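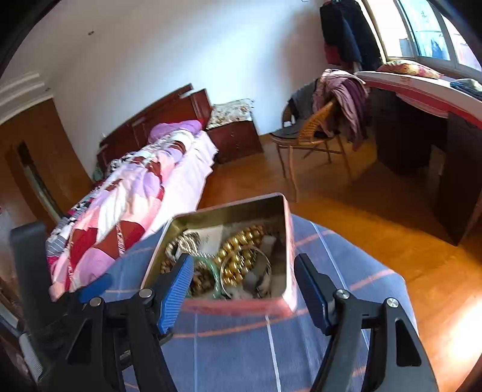
How to Untangle a Necklace Chain (Without Losing Your Mind)

I put this off for years. I had a fine silver chain from my aunt that had tied itself into a knot the size of a pea, and every October I'd take it out, pick at it for a minute, get cross and drop it back in with everything else. Then my neighbor Wanpen Jaidee sat me down at her kitchen table and had it loose before the kettle boiled. I've done dozens since, so let me walk you through it!

What you'll need

Two sewing needles or straight pins (fairly thick ones, the skinny kind bend)
A small plate or a piece of glass
Baby oil, or plain olive oil
Dish soap and a soft toothbrush
A good lamp

Step 1. Undo the clasp

It sounds silly, but I've skipped it more than once. A closed chain is a loop, and a loop can only get so untangled. Open the clasp and slide off any pendant that will come off easily.

Step 2. Lay it flat on something hard

Fabric grabs the links, so use the plate. Spread the loose ends away from the knot and look for the part where you can see the most daylight between the strands. That's your way in.

Step 3. One drop of oil

Put a single drop right on the knot and roll it very gently between your fingertips. Skip the oil if there are pearls, opals or anything glued on that chain — those I only ever work dry.

Step 4. Loosen, don't pull

Poke both needles into the middle of the knot and ease them apart. Wiggle, stop, move over a little, wiggle again. It'll look worse for a while (mine looked like a bird's nest) and then one strand will slip free. Follow that one back out before you touch the others. If you feel yourself starting to tug, go make a sandwich.

Step 5. Wash and dry

Swish the chain in warm water with a bit of dish soap, brush it lightly, rinse in a bowl and not over an open drain, and pat it dry. Let it sit on a towel for 2 hours before you put it away.

Keeping it that way

Thread one end of a fine chain through a drinking straw and fasten the clasp outside it. For short chains, cut the straw down first. Thick chains and beads can mostly look after themselves, but I give every thin one its own straw or its own little zip bag with the clasp end sticking out.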